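Chapter 3: Hands Before Tasks

By the Talville robotics club lead, August

I've run the Talville club for long enough to know what a new team wants to do first, and it's pick something up. I did too! My first week on our two-armed machine (we call it Soriano) went entirely on trying to lift a tray, and I learnt next to nothing. So this chapter starts with the hands, and the trays can wait until Chapter 4.

3.1 The open pose

Every session in this book begins with both palms turned up and the fingers open. I ask each pair of students to bring Soriano to this pose and then stop, hands off the keyboard, and look at it for 30 seconds. Is one thumb further in than the other? Write it down, even if it seems too small to matter. 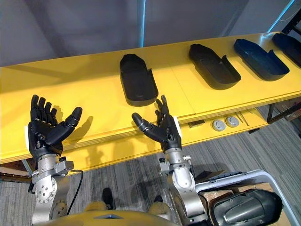 3.2 What the wrist sees

The head view is the friendly one. You get the table, both hands and whatever you've laid out, and it all looks the way you'd expect. The wrist views are much harder to love. Everything is close, half of it is blurred, and the robot's own parts take up most of the room.

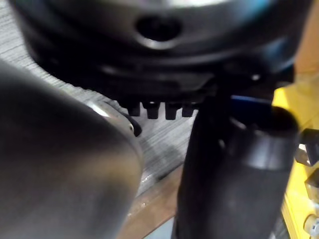

My advice is to learn one landmark and hang everything else on it. For us it's the row of four little black teeth, which my students spotted long before I did -- I'd been squinting at the fingers. Once you've found the teeth, work outwards and sketch what you find in your logbook. Rough sketches are fine, mine are dreadful. 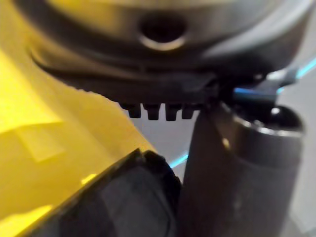

Then move one joint a tiny amount and sketch again. Do this slowly. In the Dodell exercises at the back you'll label 199 wrist pictures, and I promise the first dozen take longer than all the rest -- after that your eye just goes to the right spot.
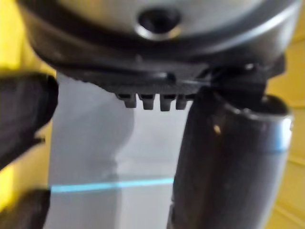 Fig. 3.4 Wrist view, with the four teeth just left of centre and a thin cyan line lower down.

3.3 Before you start

You'll need your logbook, a soft pencil and the Jatumen joint chart from Chapter 2. Work in pairs, one moving and one drawing, and swap after each pose.

Talville Robotics Club course book. Copyright Talville. All rights reserved. Back to top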